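## Bathrooms, the boring bit

February is when I finally get strict about the toilet. I used to give it a quick swish and call it done – and then wonder about the ring. Now I lift the lid, squirt in some cleaner, leave it alone for 25 minutes (tea!) and come back with the brush. Most of the work is up around the inner wall and under the rim, so that's where I spend my time.
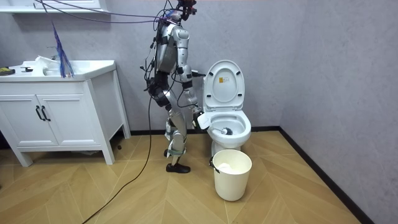
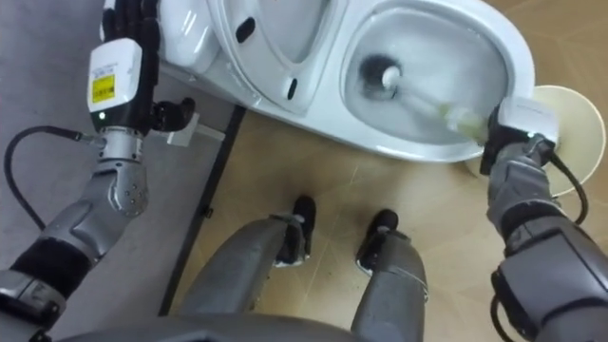
## What I'd buy again

A brush with a decent long handle, first of all. Mine came from the hardware place in Moltudthorpe and it's outlived 3 cheap ones. I let it drip over the bowl for a bit before it goes back in its pot, and every 6 months I get a new one. Next month I'm doing shower screens – send me your tricks!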